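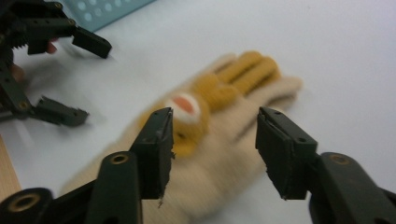 Ferreira
Stockroom lead and glove checker, Sundari Knits

Glove table checklist, with my comments
Filled in 17/01/2018

This is my walk-through of the checking table for the knitted gloves, plus a few gripes and a couple of things I was really pleased with. I've kept the same headings as the December sheet so you can lay them side by side, but I do ramble in the comments (sorry, you know me by now!).

1. Table surface clean and smooth
OK. I still love the white top. Dark fluff and stray bits of yarn show up right away, and you can run your palm over the whole thing without catching anything. Wipe it before the pale gloves come out, please, and let it dry all the way. Cream knit picks up every smudge going.

2. Lighting
OK, but only just. The lamp over the left end flickers when the heater kicks in. I've put in a request for a new fitting and in the meantime I do my close work at the other end.

3. Needle and pin check
OK. Every pin goes back in the tin before gloves get bagged, and the tin has a lid now – hooray. Please don't park pins in your sleeve. I did that for years and I have the scratches to prove it.

4. Seams between the fingers
Needs work. On the cream gloves with the mustard stripes, the spot to watch is down between the digits where the yellow bands meet. Spread the fingers and look right into the creases, then give a gentle tug. I set aside 3 gloves from the Sallemberg delivery with a gap you could poke a pencil through. They're in the mending basket with a thread tied on.

5. Loose threads inside
Needs work. Turn the glove inside out, all the way to the fingertips. A long loop in there can wrap around a small finger, and that worries me a lot more than a wonky stripe does. Trim to a short tail, don't pull.

6. Round patch
OK on everything I looked at. This is the one with the white rim and the orangey salmon middle, and I think it's the nicest thing we've had on a glove in ages. Check the rim all the way around with a fingernail. If any part lifts, the glove goes in the basket, even if the rest is perfect. No glue, ever. We tried it once and it went hard and scratchy.

7. Color rub
OK. Damp white cloth, rub the mustard parts, look at the cloth. Mine stayed clean. Do the patch as well while you've got the cloth in your hand.

8. Storage and walkways
Not OK. The Prerkar boxes were stacked in front of the back door again. We had 600 pairs come in at once and I know there's nowhere handy to put them, but that door has to open fully. I moved what I could. The rest needs 2 people and the cart, so please don't try it alone.

9. Scissors and snips
OK. All back on their hooks, points down. The small snips are getting dull and I'd like them sharpened before the next big delivery.

10. First aid box
Restocked with bandages and eye wash. If you use the last of something, write it on the card inside the lid.

Still to do: lamp, back door, snips, mending basket. I'll go over the seams on the mended gloves myself before they get bagged.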